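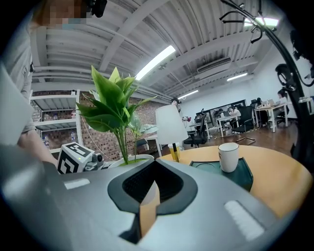
Iason Spanos asks whether the Prasasance water softener has to be taken out of bypass before the first regeneration. It does. With the valve in bypass, the control head runs the full cycle but no water reaches the resin, and the display still counts the cycle as complete.

## 4.2 First regeneration

**Caution:** Do not connect the drain line directly to a waste pipe. Leave an air gap of at least 38 mm.

1. Close the main shutoff and open the nearest cold faucet.
2. Turn the bypass valve to SERVICE.
3. Open the main shutoff one quarter turn. Wait until the faucet runs without spurting, then open it fully.
4. Close the faucet.
5. Pour 14 liters of water into the brine tank. Add salt pellets up to the fill line.
6. Hold REGEN for five seconds. The display shows 212, the code for a manual cycle.
7. Check the drain line for flow during backwash.

**Note:** Code 199 means the head did not find its home position. Unplug the transformer, wait one minute and repeat step 6.

The first drain water may be amber – this is resin dust. If the color remains after two cycles, close the inlet and see section 7.

Units with the Akande meter need the hardness value entered again after a manual cycle. See section 5.1.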